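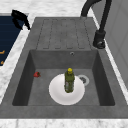

Gray single-bowl sink with grooved drainboard, set in a white marble countertop.

Fukness Brow Powder, shade 33
Soft matte powder for filling in thin spots. Goes on light with an angled brush – build it up in 3 thin layers for a darker look. Washes off with any face cleanser. Refill pans fit the Munshi palette. Ships from Brargate in April.

We use cookies to remember your cart. Accept | Settings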